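Budget diary, October, late evening

Spreadsheet day. I promised myself I'd have the equipment list for next year done before dinner, and it is now well past dinner and I've had crackers. The list is sort of done. It has a total at the bottom and the total is not red anymore, so I'm calling that a good day and writing it all down before I forget why I put what where.

So. I started with the grippers, as I always do, because everybody has an opinion about grippers. We've been quoted $2,000 for a pair from Huleck, fingers included, and shipping to Jonanham on top of that (they won't say how much until you place the order, which drives me up the wall). I had one pair down as a spare. Then I thought about it over coffee and made it two pairs, then I got scared and went back to one. It's one. If we break both sides in the same month we'll just have a quiet month. I did add extra fingertips, the pointy kind, at a price that felt almost reasonable after looking at everything else.

The big fight I had today was with myself, about a third arm. I've wanted a third arm since the spring! I had a whole page on it – where it would stand, who'd use it in the mornings, how we could run two jobs side by side and stop fighting over the calendar. And then I priced the mount, the controller, the extra power run, the service plan, and the training day that Adamczyk makes you book even when you've had the same training from them twice already, and the page just got sadder and sadder. I moved it to the tab called "later." That tab is getting long. There's a coffee machine on it too.

What I did put in, and feel good about, is money for the dull stuff. Last year I gave the dull stuff one line and a round number and it was gone by February. We had to go begging for a bag of screws. This time I made myself go through the order history from Tilutum, every single invoice, and there were 21 of them, nearly all for things that cost less than lunch. Cable ties. Cable sleeves. Velcro. More cable ties. Markers, so many markers. Adapter plates where somebody (me) ordered the wrong hole pattern and then ordered it again. Added together they came to $566, and every one of them was charged as an emergency with fast shipping. If I'd bought it all in one go in September we'd have paid for shipping once. I felt a bit sick, and then I felt clever for noticing, and then I remembered I was the one who'd placed most of the orders.

So the dull stuff has its own tab now with real lines in it. I even sorted it by drawer.

Also talked on the phone with the Adamczyk people for what felt like a week. They're nice, they really are, but they answer every question with a bundle. I asked for the price of one wrist cable and came away with a quote for a cable, a carrying case, a year of support and a calibration board. I don't need a carrying case. Where would I carry it? I wrote back and asked for the cable again, by itself, and I put it in bold. We'll see. I've left a guess in the sheet and colored it yellow so I remember it's a guess. There are 3 yellow cells left: that one, the Huleck shipping, and the electrician, who said he'd get back to me and I believe him a little less every morning.

Tables were the surprise of the day. I'd planned on new ones, the nice adjustable ones with the crank, and had them in there since August without ever asking why. Nobody on the team has complained about the tables we've got. They're flat. They stay where they are. I took the new ones out, and that one deletion paid for the spare grippers and most of the sleeves and I could have danced. I kept a small amount for feet and leveling pads. I also kept the good floor tape, the cloth kind, after the cheap roll we tried in the summer started curling up at the corners and sticking to my shoes.

Then whiteboards, which I'd forgotten completely. We use the little ones for the drawing and capping tasks and I need to know how many to buy for the year. I don't know how fast they wear out! I wrote to Tilutum to ask if they'll do a mixed box, boards and markers together, in a few colors. I'd like blue and red at least, and I'd like the caps to come off without a wrestling match. If they say no I'll go to the office supply place by the highway and fill the trunk.

One thing I'm still chewing on is whether to ask for the service plan on the arms we have. It's the biggest single line after the payroll stuff that isn't mine to worry about. We didn't use it at all this year. Which is either a reason to drop it or a sign that next year is going to be terrible, depends on my mood. Tonight my mood says keep it, and trim the travel line to cover it. I can live without the trade show. I ate a twelve-dollar sandwich there last time and came home with a tote bag.

I went down the hall before I left, to check a few lines against the real thing and stop staring at cells.
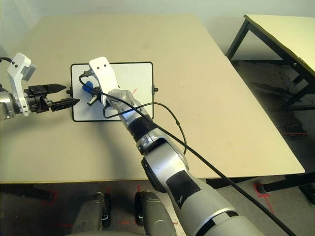 Cable management is getting more money, that's my last decision of the night. I had it down as a couple of packs of clips and I've gone back in and doubled it, plus a proper sleeve for each arm. Look at the long black one on the right arm, swinging out in that wide arc over the whiteboard and then running all the way down the arm, while the gripper is busy with a blue marker cap. The left one has a loop of its own up by the bracket. I want clips on both before we add anything else to those wrists, so clips go in the first order, along with the sleeves and the red tape for the floor. Everything from Huleck waits until I have the shipping number. Tomorrow at nine I'm calling the electrician again, and then I have to turn all of this into the one-page version with no jokes in the comments column.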